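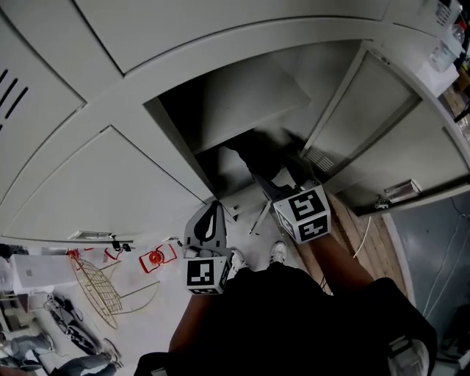 Print this page | E-mail this page

Speaker notes – Rustalach student project, March showcase

Slide 1. Say hello. Say the name of the project slowly. We teach by holding the grippers ourselves and doing the chore, over and over.

Slide 2. The chore is lockers. Reach in, reach out, try to look dignified. We have 408 takes so far and want 513. Pause for sympathy. 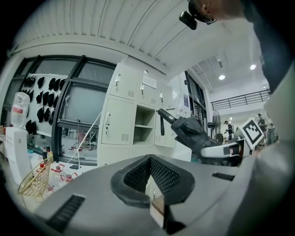
Umbrella takes, in front of the lockers

Umbrellas have a handle, a strap and a lot of loose cloth – the class voted for them before anyone had tried one.

Slide 3. Cloth in general. Give this 15 seconds, no more, or Bakhtiari section will ask about folding.
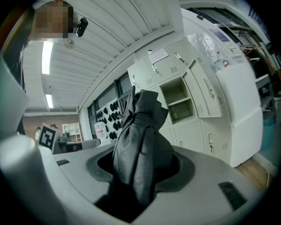
Slide 4. What we'd change: shorter takes, better names for the files. "final_final" is on 13 of them. Questions, then sit down.

Contact | Copyright Rustalach | Back to top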